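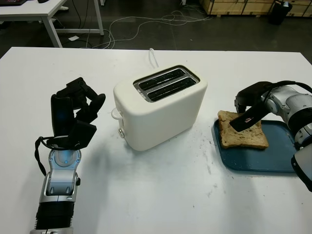
## A second pair of hands for the Mullport lab?

Budget season is open, and the toast bench has given us plenty to put on the list! Picking up one slice of bread from a tray takes real finger control, so Hiwot Kahsay and Kaiwen Ding want the hands to come first in next year's plan – one spare pair, plus a set of replacement fingertips.

Then come the small things, which add up faster than you'd think:

- cable sleeves and floor covers, about $400
- 7 more trays, same size as the ones we have
- a second toaster (any two-slot model will do)
- 30 hours of bench time for setup and calibration

Sulastri Pangaribuan is getting quotes from Vahidi and Ollgate, and we'd love to have both in hand before the new benches arrive in September. If your group wants to share the cost of the spare hands, talk to her soon – the more of us on one order, the better.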